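3.2 Serving customs and the closing sweet
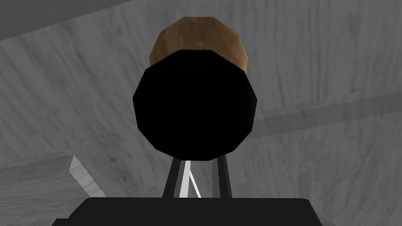 Figure 2. Rendered view with a matte black faceted form in front of a mottled brown object.

Families in Falero mark the end of the spring fast with a shared evening meal, and the last dish served is nearly always a sweet. The most common is a semolina cake soaked in orange syrup. In the upper villages it is replaced by a fried ring dusted with ground walnut. Both are made at home, although the bakery Szekeres now sells the cake by the tray in April.

We spoke with 40 households over the course of two seasons. Most respondents learned the recipe from an older relative and had never written it down. Sugar was measured by the cup or by the handful, and baking times were judged by smell and color. Where a written recipe did exist, it called for 90 minutes of resting time before the syrup was added. Households in Tireo left this step out and poured the syrup while the cake was still hot.

The order of serving showed less variation. The oldest guest received the first piece, followed by the children – a practice that respondents linked to the fast itself, from which both groups are excused. A plate was also set aside for neighbors and carried to them before the table was cleared. In Skilotetti the plate was covered with a cloth and returned the following day with fruit or eggs. Respondents under 30 knew of the returned plate but seldom kept up the practice, and several described it as something their grandparents did.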